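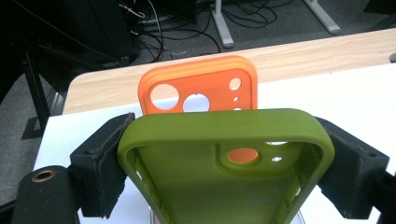
绿色硅胶手机壳

首页 课程 讲义 作业 往期 联系
2024年12月14日,星期六 文:Mark Anthony Sarmiento
阅读时间:15分钟

第3讲 颜色怎么看、怎么说、怎么对

上一讲结尾有人问我,为什么跟工厂沟通颜色要花那么多口舌,发一张照片过去不就完了吗?我当时说下周讲,于是就有了这一讲。先打个招呼,这份讲义比前两份长,我写着写着就刹不住(颜色这个题目我讲了好多年,还是每次都超时),课上来不及讲的部分请自己看完,作业会用到。

一、先说一笔冤枉钱

我刚入行的时候在Gurico做文具和小配件,手里第一个独立负责的东西是一款笔袋,绿色的。什么绿呢?我在邮件里写的是“偏暖一点的草绿,别太嫩”。写完还挺得意,觉得描述得很到位。工厂回了一块样布,我在办公室的日光灯底下看了一眼,不错,签字,下单,第一批200只。

货到的那天是个大晴天,我在窗边拆箱,整个人都凉了。颜色发黄,黄得像放久了的芥末。我拿着签过字的样布跑去跟货比,在窗边比,两个不一样;拿回桌上比,又一样了!那时候我完全不懂这是怎么回事,第一反应是工厂偷换了染料。后来才知道,染料确实换过,可是对方并没有瞒我,换的那一款在他们的灯下跟原样完全对得上。谁都没撒谎,我就是没问清楚在什么灯下看。

那批笔袋最后打折清掉了。这件事我每期都讲,讲到现在脸还会热。

二、颜色在哪里

我们平时说“这个东西是红的”,好像红色是长在东西上的。做设计的人最好换个说法:看见一个颜色要凑齐光源、物体和眼睛。光照到物体上,物体吸收一部分、反射一部分,反射出来的进到眼睛里,脑子再加工一道。这里面随便动一样,颜色就变。

光源。正午的日光、阴天的日光、白炽灯、各种LED,它们发出的光在不同波长上的强弱分布差得很远。白炽灯的光里红黄部分多,蓝的部分少,所以深蓝的衣服在白炽灯底下容易看成黑的。早上摸黑穿衣服穿错袜子,道理差不多。

物体。同样一种颜料,做在光面上和做在哑光面上,看起来深浅不同。光面把一部分光像镜子一样弹走,你避开那个反光角度去看,颜色就显得深、显得饱和;哑光面把光往各个方向散开,白光混进来,颜色就显得浅一点、灰一点。所以“颜色一样、表面处理不一样”的两个零件拼在一起,十有八九看着不一样。做成套产品的同学请在这句下面画线。

眼睛。视网膜上有三类视锥细胞,对长波、中波、短波各有偏重。它们报给大脑的只有三个数(粗略地讲),那么复杂的一条光谱就这样压成了三个数。压缩就会丢东西,丢掉的那部分正好是我那批笔袋的病根,第四节细讲。

大脑。大脑会自作主张地校正。你从室外走进点着黄灯的房间,一开始觉得满屋子黄,过一会儿白纸又成了白纸。这叫色适应,平时很方便,对色的时候很烦人。刚进看样间不要马上下判断,先坐下喝口水,聊两句,等眼睛习惯了灯再看。

三、颜色怎么说

现在讲“说”。中文里颜色词多得要命,碧、翠、黛、赭、绛、缃,读古诗的时候美极了,写进采购单就是灾难。单说一个“青”字:青草是绿,青天是蓝,青丝是黑,青瓷又是另外一回事。你让工厂做一个青色的杯子,他做成什么样你都没法说他错。

不同语言切分颜色的办法也不一样。俄语里浅蓝和深蓝是两个平起平坐的基本词,像我们说红和粉。日语里有些我们看着是绿的东西,习惯上叫“青”,红绿灯的那个绿灯就是。所以跨国沟通颜色的时候,翻译得再准也不保险,词背后圈的那块地皮大小不同。

我自己现在口头谈颜色,会逼自己按三个方向来说,也建议你们养成这个习惯:

色相,就是它在红橙黄绿蓝紫这一圈里站在哪儿,往哪边偏。“绿,往黄那边偏一点”比“草绿”有用。
明度,深还是浅。“比样板浅”。
彩度,鲜还是灰。“再灰一些”。

“暖一点”“高级一点”“年轻一点”这类话,跟自己的同事说可以,你们天天坐在一起,有默契;跟外面的人说就请翻译成上面三个方向。特别是“亮一点”,请大家从今天起戒掉。它可以指浅一点,可以指鲜一点,也可以指表面光泽强一点,我见过三方开会各按各的意思理解,开完会人人满意,样品出来人人都不满意。

还有“正红”“正绿”的“正”。每个人心里都有一个正绿,而且都以为别人心里那个跟自己的一样。课上我们做过一个小练习,每人闭着眼想一个正绿,再睁眼从色卡里挑,你们还记得挑出来的差多远吧?从偏黄的一路排到偏蓝的,还有两位当场争起来了。

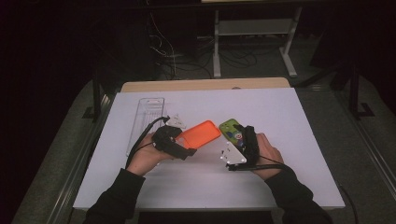 橙色与绿色,其中绿色带印花

印花会让对色更麻烦,顺便说两句。一块底色旁边放上别的颜色,看起来就会被推着走:灰色放在红底上会泛一点绿,放在绿底上会泛一点红;同一个中灰,搁在黑旁边显浅,搁在白旁边显深。这叫同时对比,画画的人早就会用了。落到工作里,底色要在没有图案的素板上先对好、先签掉,印花是下一步。直接拿带图的成品去对底色,看的人会吵架,而且吵的是两个都对的答案。

同样的道理,看样的桌面和墙面最好是中性灰。我见过有的办公室把看样间刷成企业色,很气派的橘红,样品拿进去统统发蓝发绿。劝过,没劝动。

四、同色异谱:本讲最要紧的一节

回到笔袋。刚才说眼睛把整条光谱压成三个数,那就会出现一种情况:两个物体反射的光谱明明不同,压完之后三个数恰好相等,看上去一模一样。可是换一盏灯,进入眼睛的光变了,压出来的数就不再相等,两个颜色分家了。这就是同色异谱,英文叫metamerism。

我的样布用的是一组染料,大货用的是另一组,在办公室的灯下碰巧对上了,到了窗边就露馅。

什么时候最容易碰到?

不同材料配色。塑料壳配织物带子,金属扣配皮革,着色的原料本来就是两家人,光谱曲线不可能长得一样。
换供应商、换色母、换染料。哪怕颜色编号没变。
灰色、米色、橄榄绿这类“说不清”的颜色。它们往往由好几种颜料调出来,调法多,曲线也就五花八门。

怎么防?最土的办法也最管用:换着灯看。标准灯箱里一般有模拟平均日光的D65,有模拟白炽灯的A光源,还有模拟商店照明的荧光灯。三种灯轮着看过,都能接受,再签字。没有灯箱怎么办?去窗边看一次(避开直射的太阳),在家里那种暖黄的灯下看一次,再到产品真正要卖的地方看一次。我现在包里总带一个小手电,色温可调的,同事笑我像验钞的,随他们笑吧。

提醒一件事,产品卖在哪儿,就以哪儿的灯为主。有位学员的香皂盒在灯箱里挑不出毛病,摆进Skurkdale那家铺子的地下一层就灰扑扑的。查来查去是铺子的灯显色性差,红色那段光很弱。最后没改颜色,跟店主商量换了两盏灯,便宜得很。

五、数字帮得上多少忙

说到这里总有人举手:那用仪器不就行了?行,也不全行。

常用的做法是把颜色放进一个三维空间,叫CIELAB。L管深浅,从0到100,0是黑,100是白;a管红绿,正的偏红,负的偏绿;b管黄蓝,正的偏黄,负的偏蓝。两个颜色各是空间里的一个点,两点之间的距离就是色差,写作ΔE。距离越大,差得越明显。

好处是可以写进合同。口说无凭,数字一摆大家都安静了。坏处有这么几样,我按自己踩坑的先后讲。

头一样,老的那个ΔE公式在不同区域不公平。同样的距离,在灰色附近眼睛一下就看出来,在很鲜的黄色那里却看不太出来。后来有修正过的公式,CMC、ΔE2000之类,算法复杂不少,结果跟眼睛更合得来。合同里只写“ΔE小于多少”而不写用哪个公式,等于没写。

第二样,ΔE只告诉你差多远,不告诉你往哪边差。偏红和偏绿可能是同一个数,客户的反应却大不一样。米白色偏黄一点大家说温润,偏绿一点大家说像病房。所以别光看ΔE,把L、a、b各自的差值也要过来。

第三样,仪器看的是一小块平整的地方。有纹理的、半透明的、弯的、带珠光的,量出来都得打个问号。珠光和金属漆换个角度就换个颜色,普通仪器只从固定角度看,当然说不全。软的东西还会被测量口压变形,读数跟着跑。

第四样有点好笑,是温度。有些颜料热了会变色,尤其是某些红和橙。刚从注塑机里出来的件马上拿去量,和凉透以后再量,数字可以差出一截。我在Gatchalian看大货,师傅一定要等件凉透才让我碰仪器,我那时候嫌他磨蹭,现在我比他还磨蹭。

我的习惯是先用眼睛筛,再用仪器量,最后还是用眼睛定。数字过了、眼睛不过的,不签。数字没过、眼睛觉得好的,先别高兴,换灯再看。

六、色样怎么管

色样是会老的。光照、手汗、灰尘,都会让它慢慢走样。染色的织物褪得快,有些荧光色放在窗台上一个夏天就不能要了。用一块走了样的样板去验货,验得越认真,错得越远。

Goltilby给我配样的那几年,我跟他们学了一套很啰嗦的规矩,现在原样传给你们:

一个颜色做一式三份,自己一份,工厂一份,另一份封起来谁也别碰,吵架的时候拆。
样板背面写清楚:颜色编号、材料、表面处理、在哪几种光源下确认过、确认日期、谁签的字。
放在不透光的袋子里,袋子再放抽屉里。别贴墙上,我知道贴墙上好看。
拿样板捏边,手指别按在中间。
定期换新。换新的时候拿封存的那份对,不要拿手上用旧的那份对,否则一代偏一点,几代下来就不知道跑到哪里去了。

最后这条我多说几句。工厂拿上一批大货当这一批的标准,是很常见的事,顺手嘛。每一批跟上一批比都合格,可第一批和最后一批放一起,像两个产品。做长线产品的同学,隔几批就回头跟原始样板比一次。

另外,签样的时候不要只签一块“刚刚好”的。如果条件允许,请工厂给一组上下限:偏深的极限、偏浅的极限,偏黄的、偏蓝的也各来一块。有了这组东西,验货的人心里就有边界,不用每次都打电话问你行不行。做限度样很费功夫,工厂会皱眉头,你态度好一点,早点提,别等开了模再说。
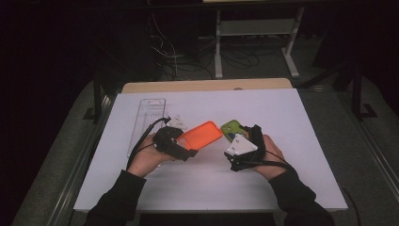
Ryota Kikuchi听到这里插了一句,说限度样他也做过,可是上限和下限单看都合格,偏偏同一箱里一个拿到上限、一个拿到下限,摆上货架就像进错了货,这种该算谁的?

问得好,我当场愣了一下。限度样管的是“离标准多远”,管不了“彼此多远”。ΔE画出来像一个球,标准在球心,两件货分别站在球的两头,到球心都没超,互相之间的距离却是两倍。解决的办法有两种。一种是把球缩小,贵,工厂不乐意。另一种是按色分组,同一箱、同一套里只放同组的货,做瓷砖和布料的行业早就这么干了,箱子上印的缸号、色号就是干这个用的。小配件很少有人分组,遇到成套卖的,我建议在订单里加一句“同套同批”。这句话不花什么钱,能挡掉一大半麻烦。至于算谁的,订单里没写,多半算你的。

七、看不清红绿的人

色觉异常的比例,男性里比女性里高得多,最常见的是红绿分不太开。你们班上大概率就有,甚至本人都不一定知道。

对我们的工作有两层影响。一层是看样的人。负责签颜色的人应该做过色觉检查,这没什么不好意思的,跟司机查视力一样。常用的是一套排色棋子的测试,把打乱的小色块按渐变排好,看排错多少。状态不好、没睡够,分数也会掉,我感冒那次测得一塌糊涂。

另一层是用的人。凡是靠颜色传递信息的地方,都别只靠颜色。红灯停绿灯走,灯的位置也是固定的,看不出颜色的人看位置。你做一套分类标签,红的放急件,绿的放已办,请再加一个形状或者一个字。在做设计稿的时候把画面转成灰度看一眼,要是两个状态糊成一团,那就是要改了。橙和绿、红和褐、蓝和紫,这几对特别容易在深浅接近的时候出事,把其中一个调深、一个调浅,问题常常就消了。

八、屏幕这个大坑

再说开头那个问题:发照片为什么不行。

相机有自动白平衡,它会猜现场的灯是什么颜色,然后把它“纠正”掉。猜得准不准看运气。画面里绿色占得多,它可能以为灯偏绿,往品红那边拉一把,你的绿就变样了。手机还会自作主张加饱和、提亮。到了对方那边,屏幕的亮度、色域、护眼模式又各是各的。晚上开着护眼模式审颜色,我劝你别审,去睡觉。

照片能干什么呢?能看相对关系。把标准板和样品并排放在同一张照片里,同一盏灯,挨着,中间不留缝,这样哪个深哪个浅、往哪边偏,还是能看个大概。绝对的颜色别信。批颜色永远批实物,寄快递的那几天省不得。

还有RGB和CMYK。屏幕发光,印刷吸光,两边能做出来的颜色范围对不上。屏幕上那种通透的亮绿、亮橙,普通四色印刷就是印不出来,不要怪印刷厂。真想要,可以加专色,多一块版,多一笔钱。报价之前先跟客户讲清楚,讲晚了这笔钱就是你出。

网店同学会问,那商品图怎么办,顾客看到的颜色总归不准。对,总归不准。能做的是拍摄时放一块灰卡校正,几种颜色在同一套灯下一次拍完,文字里把偏向写出来,比如“偏黄的绿,比图片略深”。退货率能不能降我不敢打包票,至少客服解释起来有个依据。

九、写一份像样的颜色说明

以下是我现在给工厂写的格式,你们可以照抄,改改就行:

部件名称与材料
表面处理(哑光、亮面、纹理编号)
颜色标准(实物样板编号为准,色卡号仅供参考)
观察光源(主光源一种,辅助光源两种)
色差公式与容差,分别写L、a、b的允许偏向
限度样编号
成套要求(是否同批、是否分色)
样板更换日期
联系人

“实物样板为准,色卡号仅供参考”这句一定要有。色卡是印在纸上的,你的产品是塑料的、布的、皮的,拿纸的颜色去要求硅胶,表面不同、透光程度不同,谁也做不到完全一样。色卡用来起步,实物用来收尾。

容差怎么定,大家老想跟我要一个数。我给不了。两个零件紧挨着拼在一起的,要严;一个在盒子里、一个在盒子外的,可以松很多。大面积的要严,小按钮可以松。浅灰要严,大红可以松一点。先想想顾客会不会把它们放在一起看,再去谈数字。

十、作业

1. 在家里找五样你认为颜色“一样”的东西,必须是不同材料。分别在窗边和晚上的灯下并排看,写下哪几对分家了,往哪个方向分的。用色相、明度、彩度来写,出现“高级”“亮一点”的我会打回去。
2. 从第九节的格式里任选一个你手头的产品填一份。没有产品的就拿自己的水杯填。
3. 回去问一位家里的长辈,“青”是什么颜色,请他指一样东西给你看,把东西是什么记下来。这题不计分,我自己想收集。

总分100,第一题占40,其余归第二题。文字不用长,写清楚就行。照片可以附,但别拿照片当结论(前面刚讲过为什么!)。

下一讲讲表面纹理,请带一样摸起来跟看起来不太一样的小东西来,我会带一块老是被人当成木头的塑料。晚到的同学从后门进,灯箱预热的时候前面拉着帘子。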